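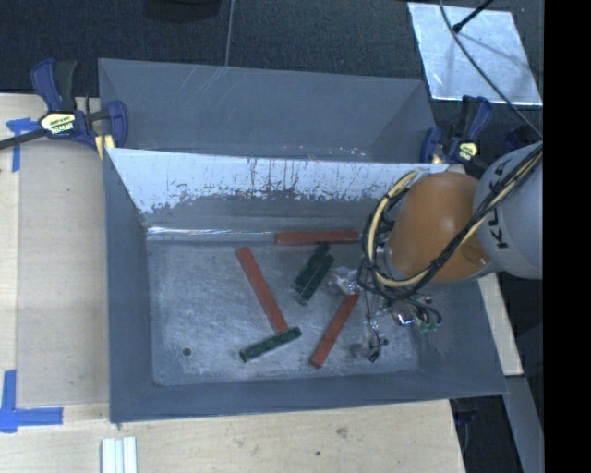 4. Field trial at the Sastcombe and Tarulen sites

4.1 Setup

The question left over from Section 3 was whether drop-off points run by shops get used differently from ones run by the town. Survey answers said yes. Survey answers on recycling habits are not worth much by themselves, people say they recycle more than they do, so we went and weighed.

Two towns, Sastcombe and Tarulen. Similar size, similar housing, both on a two-week curbside pickup for mixed household recycling. Neither takes textiles at the curb. Before the trial the only legal way to get rid of old clothes in either town was the transfer station, open mornings only, or a charity shop if the clothes were good enough to sell. Worn-out stuff went in the trash.

We set up 3 drop-off points in each town. In Sastcombe all were inside shops, with the Fono chain hosting two and an independent grocery taking the last. In Tarulen all were on town property — library, pool entrance, parking lot behind the town offices. Same sign, same wording, same list of what is accepted. Collections were emptied and weighed by the same crew on the same route. The trial started on 19 August 2019 and ran to the end of December.

4.2 What was weighed and how

Each load was weighed as collected, then sorted by hand into wearable, rag grade, and reject. Reject means wet, moldy, or not textile at all. Shoes were weighed separately and are left out of the totals below, because the shoe buyer changed its rules partway through the trial and the later numbers can't be compared with the early ones. Bags were opened but the bag weight was not subtracted. It is small. We checked a handful and it did not move anything.

A load that went missing between pickup and scale was dropped from the data, not estimated. This happened at the pool site only.

4.3 Results

Total collected over the trial was 742 kg in Sastcombe. Tarulen came in lower in every month except the first, when the pool site had a burst from a school clearing out its lost property. Take that one delivery out and the two towns open at close to the same level and then drift apart.

The drift is the interesting part. Shop sites grew slowly and kept growing. Town sites peaked early and flattened. The parking lot site in particular went almost quiet once the evenings got dark, and the interviews back this up: people said they did not like going behind the building after work. The library held up best of the town sites. It is also the only one with staff in sight of the drop-off.

Quality went the other way from what we expected. We thought shop sites would draw cleaner, more wearable loads since people pass a counter on the way in. Instead the wearable share was higher at the town sites and the rag share higher at the shops. Our reading is that a trip to the library or town offices is a planned trip, made with a full bag after a closet clear-out, while shop drop-offs are small and frequent, one torn shirt with the weekly groceries. If so then the shop sites are catching exactly the material that used to go in the trash. Charity shops would not have taken it anyway.

Reject was low everywhere. The one bad stretch was the parking lot during the rain in the fall, see Section 5 on siting.

4.4 Interviews

Short interviews at the drop-off points, 4 questions, no payment. Most people who agreed to talk were over fifty and came during the day, so the sample leans that way and we make no claims about age. Two things came up again and again. First, confusion over whether torn items were allowed, even with the sign right there. The word "textiles" seems to be read as "nice clothes." Second, people wanted to know were it all goes. Several had heard that donated clothes are burned or shipped overseas and wanted a straight answer before giving anything more.

The second point matches the Tatlı pilot discussed in Section 2, where a printed slip saying what happened to last month's loads raised repeat visits. We did not test a slip here. We should have.

4.5 Limits

Two towns is two towns. Sites were not assigned at random — the shops that said yes are the shops that wanted it, and keen staff probaly explain part of the growth in Sastcombe. No baseline for textiles in household trash was taken in either place, so we can say what was collected but not what share of the total it makes up. Winter past the holidays is not covered.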